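Skondari Shared Kitchen: Container Library
Progress report to the Jeltden Fund, June

The short version: we have containers, people are borrowing them, and the lids are still the problem.

Your grant was meant to cut down on throwaway takeout boxes at the Monday supper. We bought two sizes of tub from Venter and put the first batch out at the end of the serving line. Sixteen households signed up in the opening month, four more than the 12 we promised you, and we would like that noted before you read the next paragraph.

Returns are slower. Tubs come back on time and lids come back when they feel like it. We now log the two separately, which doubled the paperwork and settled several arguments. The big size has been a disappointment. It holds a family's worth of stew and fits in nobody's bag, so most of the borrowing is of the small one. 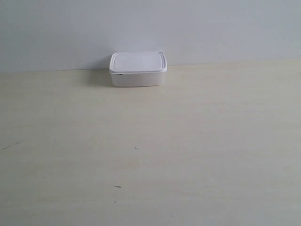 The small size with its lid on, no label yet.

Labels are the other open item. The paper ones came off in the dishwasher by the second week and had to be picked out of the filter with a fork. Poveo has quoted for a printed mark on the base. The quote is higher than our budget line, and we have asked them to try again. Until then it's a grease pencil and good faith.

Spending is on plan except for spare lids, which were not in the original budget and should have been. We would like to move the unspent poster money across to cover them. The posters were going to explain how to return a lid.

Next period: settle the marking, stop ordering the big size, and find a second drop-off point closer to the bus stop.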